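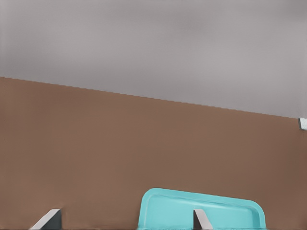 Gornoser Cell Planner is licensed per workstation and sized before hardware is ordered. Layouts are built in simulation from a work surface, a two-finger gripper and trays such as the shallow turquoise one with rounded corners. The base license covers up to 50 layouts.

Part no. GP-321. Floating seats are quoted separately - allow for one per planning site. Annual support is billed each February.

Quotes: Doaa Ezzat, Gornoser sales desk, ext. 946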